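Cleaning and Waxing Show-Wood on Upholstered Furniture

Show-wood is the exposed part of an upholstered frame: arm fronts, armrests, top rails, legs and aprons. It collects skin oil, dust and old polish, and the buildup is heaviest where hands rest. The procedure below covers routine cleaning and a single coat of paste wax. It does not cover stripping, refinishing or repair of loose veneer.

Materials

Soft brush, natural bristle
Cotton cloths, lint free, at least four
Cotton swabs
pH-neutral soap
Distilled water
Rallena clear paste wax, or an equal product with no silicone
Low-tack masking tape
Fine abrasive pad, 0000 grade (optional)

Step 1. Identify the finish

Find a hidden spot, such as the inside of a back leg. Touch it with a swab dampened with denatured alcohol and wait 50 seconds. If the finish softens or turns sticky, it is probably shellac. Keep alcohol away from the rest of the piece and use as little water as possible. If nothing changes, the finish is likely lacquer, varnish or a modern coating. Oil finishes look dull and have no film on the surface. Raw wood should not be washed at all.

Step 2. Remove loose dust

Brush from the top of the frame down. Work the bristles into the carving and hold a vacuum nozzle close by to catch what comes loose. Do not let the nozzle touch the wood.

Step 3. Protect the fabric

Run masking tape along the fabric edge next to the wood. Do not tape over gimp or decorative nails, as the adhesive can pull threads and lift plating. On silk, velvet or worn fabric, skip the tape and slide a strip of thin card between the wood and the cover.

Step 4. Wash

Mix 9 drops of soap into a pint of distilled water. Dip a cloth, wring it hard and wipe a section no longer than your hand. Follow with a second cloth dampened in plain water, then a dry one. Turn the cloth to a clean face often. Keep your free hand on the seat or frame for support when you press on a curved part.

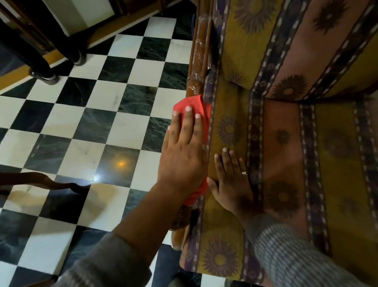

Pressing a red cloth against the carved armrest frame.

Colored cloths should be tested for dye transfer before use. Wet a corner and press it onto white paper towel for one minute. If any color shows, use the cloth only for dusting.

Step 5. Wax

Let the wood dry overnight. Load a small amount of wax into a folded cloth and apply it in a thin, even film. Use a soft brush in deep carving, where excess wax turns white when it hardens. Wait 20 minutes, or the time given on the can, and buff with a clean cloth along the grain.

Step 6. Remove the tape

Pull it back slowly at a low angle, away from the wood.

Maintenance

Dust weekly with a dry cloth. Rewax once a year; November suits most heated homes. Spray polishes containing silicone should be avoided, as they interfere with later refinishing.

Last revised 29th June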